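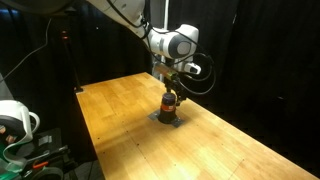 Looking after a wooden workbench top

Workshop notes, Todlow. Updated 31 July 2025.

A bench top fails slowly. The usual causes are uneven drying, spilled glue left to cure, and an old finish that has worn through where the work is done and nowhere else. The notes below cover a solid wood top with an oil finish. Veneered tops need a different method and should not be scraped.

Checking for flat

Use a straightedge at least as long as the top is wide. Lay it across the width at both ends and in the middle, then along both diagonals. Hold a lamp low behind it and look for light underneath. Mark high spots with a soft pencil. Gaps that a sheet of printer paper will not slide into can be left alone.

Before planing anything, check the base. A top that rocks or reads as twisted is often sitting on a leg that has lost its shim. Loosen the bolts that hold the top down, let it settle overnight, and measure again.

Removing glue and old finish

Dried white or yellow glue comes off with a card scraper held at a steep angle. Work along the grain. If the glue has soaked in, lay a damp rag over it for an hour, scrape, and let the spot dry fully before sanding. Epoxy softens with a heat gun on low. Keep the gun moving and stop when the surface changes color.

For the finish, 80 grit takes off most of what is loose. Follow with 120 and stop at 150. A finer surface looks better and lets the work slide around. Vacuum between grits, including the dog holes.

Oiling

Boiled linseed oil or a hardening oil such as Cerel both work. Cerel dries faster and smells less. Apply 2 thin coats with a lint-free cloth, wiping off everything that has not soaked in after 15 minutes. Leave a day between coats. Do the underside as well. A top sealed on one face only will cup.

Room temperature should be near 70 °F. Below 60 the oil stays tacky and picks up dust.

Spread used oil rags flat outdoors to dry, or put them in a lidded metal can filled with water. A crumpled rag can heat up and catch fire without a spark.

Fasteners

Slots in the base rails should run across the grain of the top. Snug the bolts, then back them off a quarter turn. A wide top can move up to 6 mm between winter and summer, and a bolt in a tight round hole will split it.

Schedule

Wipe down after glue-ups. Re-oil worn areas when water stops beading. Do the full flatness check in February, when the heating has been on for a while and the wood is near its driest. Write the readings on the underside in pencil with the year.

Corrections to Yaneth Arango at the Todlow shop desk. The sheet on vise jaws and liners is filed separately under Caswood.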